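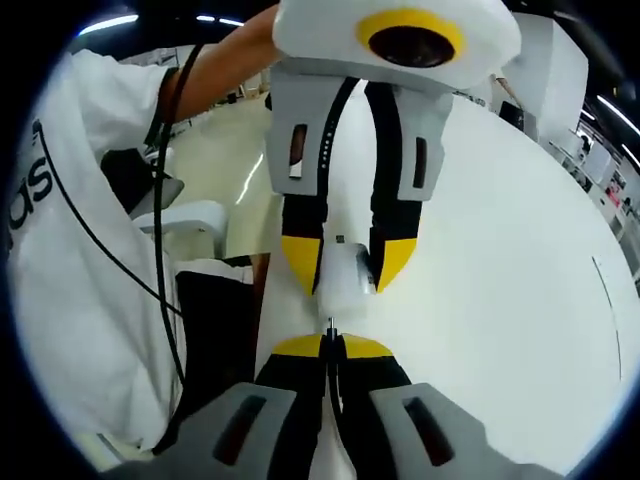 Hundport Bench Help | Automation kits | Page 15 of 80

## Is the Selier hand-held gripper pair worth it for small pin insertion?

**offcut_drawer**, posted 2024-07-27

Selliline is offering us a pair of Selier hand-held grippers plus a year of their Worku training service. The pitch: you do the job by hand with the grippers, upload the recordings, and Worku sends back a policy you can run on your own two-arm cell. Our job is putting a thin metal pin into a small white plastic part. One gripper holds the part from above, the other brings the pin up from below, tips facing each other, same as in the photo at the top.

The sales page says "as few as 50 demonstrations" for "most assembly tasks." It doesn't say which tasks, and it doesn't say what counts as a success. When I asked, I got a PDF with a lot of kitchen work in it. Picking up a sponge is a long way from what we do. If the pin is a hair off, it goes in crooked and the part is scrap.

The pair is $483 a month on their lease, and Worku is billed on top. Has anyone used it for anything this small? I don't need to hear that the technology is promising.

---

**torque_and_tea**

We leased a pair in June for connector work, which is close enough to yours that I'll give you what I've got.

Hardware first, because it's the better half. The grippers close evenly and the yellow tips hold small round stuff better than I thought they would. They do wear. Look at them under a magnifier every morning, and if there's a groove where the pin sits, swap them, or the pin starts leaning and every recording after that teaches the lean. Spare tips aren't in the lease. Ask for the price in writing.

The cable is a nuisance. Run it behind your arm and clip it to something before you start, or you'll spend the afternoon tugging at it.

The 50 number is for their demo tasks, as far as I can tell. We recorded 50, sent them in, and got back something that brought the two parts close together very nicely and then missed. Support told us to record more. After a few hundred it was better, and still nowhere near what a person does with a cheap jig. Your fingers feel the pin catch the edge of the hole. The recording is mostly camera and hand position, and I never got a straight answer out of Selliline about whether Worku uses anything to do with contact force.

Things I'd get from them before signing:

- a success rate on YOUR part, run on a robot, with the number of attempts stated
- who owns the recordings if you cancel
- whether failed demonstrations count toward the Worku bill (ours did)
- how long you wait for a policy (we waited 15 days for the first one)

I'd take the one-month lease and nothing longer. If they won't do one month, that tells you how sure they are.

---

**mostly_lurking**

works great for us, we fold bags with it. no complaints. havent tried pins

---

**gray_bin_42**

I disagree with part of the long answer. More recordings didn't fix ours either, but changing how we made them did. We had two people taking turns, and one brought the lower gripper up to the part while the other brought the part down onto the pin. Mixed together it was mush. We picked one way, kept the top hand still, slowed down for the last bit before the parts touch, and started over. Around 80 clean ones did more than the whole first batch.

I still wouldn't buy it for your job. If the part always arrives facing the same way, a fixture and a small press will beat this on price and on scrap, and you can fix it yourself when it breaks. The Selier kit starts to make sense if you have a lot of different parts in short runs and nobody wants to build a fixture for each one. You didn't say which you are.

Also check the arm list. Worku only exports to a handful of arms, and the page that says so is not linked from the sales page. Ours wasn't on it and we had to pay for an adapter.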